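Workshop Tips: When the Grip Won't Let Go

Most of the mail this month was about grippers that pinch and then stay pinched, so I'm putting the answers on one page. They apply to the hand-held kind you squeeze yourself and to the small motor-driven kind people bolt to an arm for folding laundry. The linkage is much the same on both and it fails in the same ways.

What happened here

On 2 October 2024 I was folding with a Runeck arm when the right finger closed on a dish towel and stayed closed. The arm kept going to its next position and took the towel, a mug and the sugar bowl with it. I hit the stop, but the bowl was already on the floor. The log gave fault 634, which the manual lists as "finger position not reached" and nothing more.

The cause was lint. A plug of it had packed in behind the pivot pin on the right side, and the return spring couldn't push past it. The machine had done 798 folds since the last cleaning. The manual says to clean at 1000, but that must be for smooth cloth. I now clean at half that, and sooner if I've been doing towels or fleece.

Before you touch anything

Power off at the wall. The stop button on these holds the motor where it is, and some will try to finish the move when you release it. Wait for the light to go out.

Don't pull the cloth. If a finger is jammed on it, pulling loads the spring, and when it lets go it closes fast. Gleice Damasceno wrote in with a blood blister from exactly that. Back the finger off with the hand screw, or if yours has no hand screw, slide a wooden spoon handle between the pads and twist it slowly.

Cleaning the pivots

Use a dry toothbrush first, then a wooden toothpick around each pin. Compressed air pushes lint deeper, so save it for the end. Wipe the pins with a rag and one drop of light machine oil, then wipe again until the rag comes away nearly clean. Too much oil collects more lint, and it will mark your cloth.

Open and close the fingers by hand ten times. They should move evenly and come back by themselves. If one side lags, it's still dirty or the spring is tired. Replacement springs from Furtado come in pairs. Change both.

Pads

A worn pad slips, so people tighten the grip to make up for it, and then the motor overheats. Wash pads in warm water with dish soap, rinse, and let them dry off the machine. Rubbing alcohol made one set of mine go hard in a week. Adalberto Assunção roughs his up with a nail file when they get shiny and says he gets another couple of months that way. I've tried it on one set and it held.

Thick cloth

Heavy cotton bunches between the fingers and can work its way up into the linkage. Flatten the first fold before you grip, and take hold close to the hem where there's less to bunch.

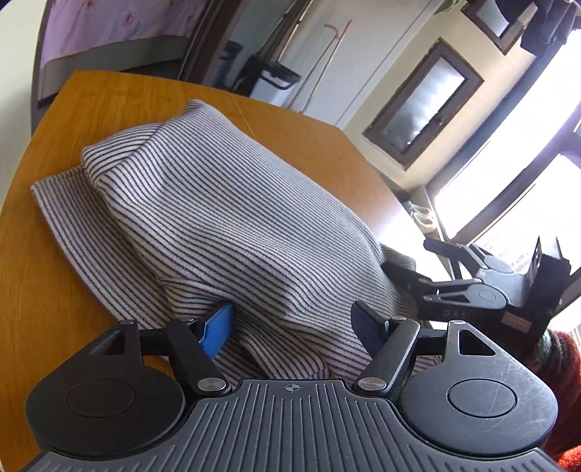
Keep the two grippers from crossing over the same fold, too. If both have hold of it and one jams, the other one pulls against it, and you can bend a link arm that way. I have a bent one in a drawer from April. Work one side, let go, then work the other.

Clear the table before you start – mugs, scissors, phone, all of it. Tie back long sleeves and cords.

Parts

Findness has the pins and the small washers. The Rindel pads fit the Runeck fingers, but you have to trim the tab on the back. If you get fault 189 after putting it all back together, the finger cable isn't seated. Unplug it at the wall again before you push it in.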